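Zwei Arme, ein Aussetzer, viele offene Fragen

Ulatel spricht nach Störung an Sortierstation von einem „Kommunikationsereignis“

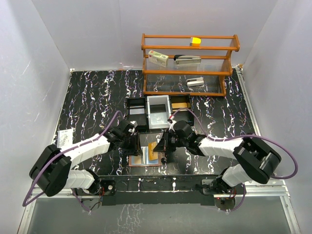 Oswood – Der Automatisierungsanbieter Ulatel hat den Probebetrieb seiner zweiarmigen Sortierstation Fodo unterbrochen. Das teilte das Unternehmen am 2018-10-08 mit, allerdings erst auf Nachfrage. Vorausgegangen war eine Störung, bei der nach Angaben des Betreibers beide Arme gleichzeitig in denselben Bereich fuhren und auch nach dem Stoppbefehl noch weiterliefen. Verletzt wurde niemand. Beschädigt wurden ein Greifer und eine Ablage.

In der Mitteilung liest sich das freundlicher. Dort ist von einem „Kommunikationsereignis mit verzögerter Bewegungsbeendigung“ die Rede. Gemeint ist offenbar: Jemand hat auf Stopp gedrückt, und die Maschine hat nicht sofort gestoppt. Wie lange sie nachlief, sagt Ulatel nicht. Das sei „Gegenstand der laufenden Auswertung“.

Fodo soll Kleinteile aus Fächern und offenen Behältern greifen und auf einer Ablage zusammenstellen, etwa Karten, kleine Schachteln oder Bürobedarf. Seit Juli läuft die Anlage beim Versanddienstleister Melnychuk im Gewerbegebiet von Oswood zur Probe. Versprochen war ein System, das ohne trennenden Schutzzaun auskommt, weil die Steuerung Kollisionen vorausberechnet und rechtzeitig abbremst. Genau diese Berechnung hat nun versagt. Ulatel räumt ein, dass die Positionsdaten des einen Arms verspätet bei der gemeinsamen Steuerung eintrafen. Der andere Arm habe deshalb ein Feld als frei behandelt, das längst belegt war.

Warum der Stoppbefehl denselben störanfälligen Weg nahm, erklärt das nicht. Ein Nothalt gehört auf eine eigene Leitung, die auch dann funktioniert, wenn der Rechner mit sich selbst beschäftigt ist. Ulatel verweist darauf, dass es einen solchen Nothalt gebe. Gedrückt worden sei jedoch die Stopptaste auf dem Bedienschirm, die „für reguläre Betriebsunterbrechungen vorgesehen“ sei. Damit liegt der schwarze Peter beim Bedienpersonal. Ob die Beschäftigten bei Melnychuk auf den Unterschied hingewiesen wurden, ließ der Hersteller offen. Melnychuk selbst wollte sich zu Schulungen nicht äußern.

Auch sonst bleibt die Auskunft dünn. Die Firma spricht von 606 Betriebsstunden, in denen Fodo „weit überwiegend störungsfrei“ gearbeitet habe. Auf die Frage, was der Rest sei, nannte sie 13 protokollierte Unterbrechungen, davon 2 mit Berührung der Arme. Es war also nicht das erste Mal. Den früheren Kontakt hatte Ulatel bislang nicht öffentlich erwähnt. Er sei „ohne Befund“ geblieben, heißt es jetzt.

Im Prospekt, der weiterhin auf der Internetseite des Unternehmens steht, wird die Kollisionsvermeidung mit „100 Prozent“ beworben. Man werde die Formulierung prüfen, sagte eine Sprecherin.

Abhilfe soll eine neue Softwareversion schaffen, die bei verspäteten Daten beide Arme anhält. Dass die Anlage das nicht von Anfang an tat, dürfte manchen Kunden überraschen. Bauliche Änderungen oder ein Schutzzaun sind nach Darstellung des Herstellers nicht geplant. Eine unabhängige Prüfung werde „erwogen“.

Einen Termin für den Neustart nannte Ulatel nicht. Bei Melnychuk wird die Ware bis auf Weiteres von Hand sortiert.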